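Wumwood open day – notes before I forget it all

Tue 25 July. Typed mostly on the bus back, so excuse the spelling.

Wumwood is the basket works out past Losska, in the old creamery by the river. Opens to the public one day each summer. I've missed it every year I've lived here, always something on. This year I got up early and went.

Getting there. Bus from Allau to Losska, then a walk. The website says there's a shuttle from the Losska stop. There was a sign for a shuttle. Waited a bit, gave up, walked it. Nice walk though, flat, river on your left the whole way, shade for the first half and then none at all. Bring a hat. Toilets at the gate, clean.

Entry was 5 dollars, cash or card. That gets you a paper map and a sticker. Map is upside down compared to how you come in, so everyone stands there turning it.

Went to the willow beds first because the tour was just leaving. Rows and rows of the stuff, taller than me already. They cut in winter once the leaves drop, then sort by length, then some gets stood in water until spring so the bark slips off clean. That's your white willow. Boil it with the bark on and peel it after and you get buff, that warm tan color. I always thought that was dye. Nope, just the tannin out of the bark. Brown is simply dried with the bark left on, and it takes the longest to soak before you can work it.

The boiling shed was shut down for the day but you could go in. Smells like tea and wet dog. Long steel tank, hoist over it, a wall of chalk marks from past batches that I could have stood and read for an hour. The guide was rushing us. Fair enough, next group was right behind.

Then the weaving room, which is what most people come for. Weavers sit on low boards on the floor, legs out, the basket on a slope in front of them. Looked awful for the back. The one I asked said it's fine, chairs are worse. Fast hands. You watch the base go from a cross of thick sticks to a proper round and you still can't say how it happened. The bit where the side stakes get pricked up and tied in a bunch at the top, everybody got thier phones out for that.

Asked about cane as well. They buy that in, don't grow it obviously, and use it only for chair seats and handle wraps. Price has gone up a lot. Didn't get a figure.

Try-it table: a small round mat, supposed to take 3 quarters of an hour. Mine took longer and is not round. The trick they kept repeating is keep the weavers damp and keep the tension the same all the way around. I pulled too hard on one side and it went up like a potato chip. Kids next to me did better. You get to keep it. It's on the seat beside me now, dripping.

Lunch. Food stall from Toom, the bakery people, doing flatbreads with onion and a soft cheese. Very good. Line was long by noon and they ran out of the cheese one while I was still waiting, got the last of the bean. Also fine. Lemonade too sweet. No seating except hay bales, and it was hot, so people were eating stood up along the wall of the packing shed.

Shop. Prices are what you'd expect for handmade. Log baskets, bike baskets, some big hampers that I couldn't carry home even if I could pay for one. There's a seconds shelf at the back behind the door – go there first, it was nearly bare by the time I found it. Got a bread basket with one wonky handle for 18 and I'm very pleased with it. Care advice from the woman at the till: don't put it near a radiator, give it a rinse outdoors once or twice a year, let it dry in the shade. Never knew you were meant to wet them.

Missed the talk on fish traps at 2 because I was still fighting with my mat. Annoyed about that. Heard through the door that the old ones had a funnel neck and no nails or wire anywhere. They're repeating it in August, evening, booking needed, at the library in Allau. Will go if I can get off work.

If you're going next year: early bus, hat, water, seconds shelf, then the mat table before the line builds. Last bus from Losska is earlier than you think, I had to run for it with the basket on my arm. 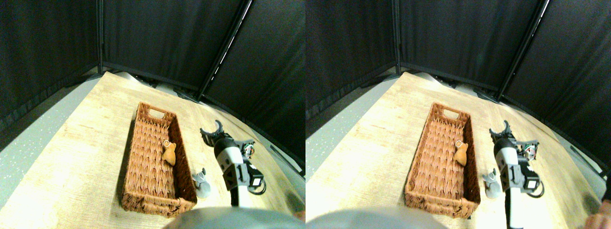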